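Tratlow Short Film Program
Progress report to the Gerska Fund, second reporting period

Status

Principal photography on "Vadow" is complete except for one night exterior, which moved to September after the location withdrew its late permit. The replacement location has been confirmed in writing. The change adds one crew day and no equipment rental, and is covered by the contingency line.

Editing

The assembly cut was delivered on schedule. The editor logged 655 takes, including wild sound. The ghost sequence in the second act runs long and is being shortened before the picture is locked. Director Từ has asked to keep the cellar scene in one shot. We agreed, subject to the result of the test screening.

Sound and effects

Dialogue editing has started on reels one and two. Reel three is on hold until the reshoot is cut in. There are 4 effects shots outstanding, all wire removal or sky replacement. No further effects work is planned.

Publicity

The poster has gone through two rounds of comments. The current layout uses the title alone, with the credit block reduced to fit festival requirements. The first print order is 500 copies. The trailer is being cut to 90 seconds, and a shorter version will follow for online use.

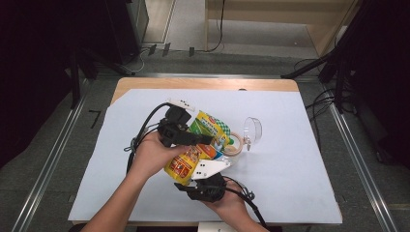
Report prepared by Yanling Yuan, production manager
Budget section by Jinlong Du
September

Budget

Spending is within the approved total. Catering and transport are over by 10 percent combined, offset by savings on costume. We request approval to move the unspent costume balance to the sound mix. The third payment falls due on delivery of the locked picture.

Next period

Night exterior, picture lock, music recording, test screening on a Saturday afternoon. Festival submissions will begin after the mix is approved.

Contact the production office | © Tratlow Short Film Program | Back to top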